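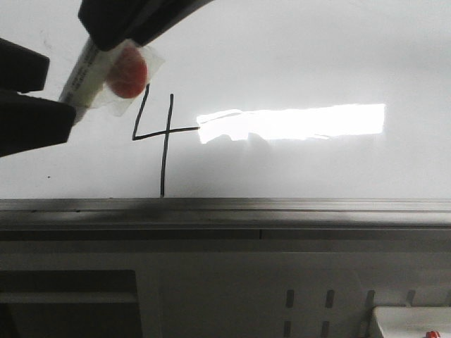

A numeral 4 drawn in thin black marker on a white surface.

Open and closed four

The open four and the closed four are the two principal forms of the digit 4 in handwriting, lettering and type. In the closed form, the slanted stroke meets the vertical stroke at the top, enclosing a triangular space. In the open form, the two strokes remain apart at the top and are joined only by the crossbar. Both forms have the same numeric value and are treated as a single character in computer text encoding.

Origins

The earliest written form from which the digit descends is the Brahmi numeral for four, which resembled a plus sign or cross. In later Indian scripts the cross was written in a continuous motion, and part of it became a curve or loop. The western Arabic forms that passed into medieval Europe included a looped four, with the loop at the top and two legs below. In European manuscripts of the fifteenth century the looped shape was gradually turned and straightened, giving a figure with a diagonal, a crossbar and an upright. Early printers cut both looped and straight-sided forms, and the straight-sided form became standard in type.

Construction

The open four is normally written in two strokes. The first begins at the upper left, descends at a slant, and turns to the right to form the crossbar. The pen is then lifted, and the second stroke is drawn downward across the bar. Some writers draw the crossbar as a separate third stroke. The closed four can be written without lifting the pen by starting at the crossing point, moving left along the bar, rising along the diagonal and then descending through the starting point -- a sequence that requires part of the figure to be retraced only if the bar is to extend past the upright.

The length of the upright below the crossbar varies widely between hands. In old-style type figures, the 4 descends below the baseline, as do 3, 5, 7 and 9. In lining figures all ten digits stand on the baseline and have the same height.

Use in type

Most text typefaces use the closed form. The open form appears in some typefaces modeled on handwriting and in some intended for young readers. Certain fonts supply both, with one form reached through a stylistic alternate. The Colau family, drawn by Liliana Martinelli, has a closed four as its default and an open four in its alternate set. Wevus, a condensed display face, has only the open form, with the crossbar set low to keep the upper space clear at small sizes.

Segmented displays

Seven-segment displays show an open four by necessity. The digit is formed by lighting the two upper vertical segments, the middle horizontal segment and the lower right vertical segment. There is no diagonal segment, and lighting the top horizontal segment would produce the figure 9 in its form without a base stroke.

Legibility

A closed four with a small or filled triangle may be confused with a 9, particularly when the diagonal is curved. An open four with a short upright may be read as a lowercase y or, where the crossbar does not pass the upright, as a letter u. Forms intended for machine reading often specify which four is to be used -- usually the open form, written with square corners inside a printed box.

See also

Arabic numerals
Old-style figures
Regional handwriting variation
Seven-segment display

Last revised 2019-12-30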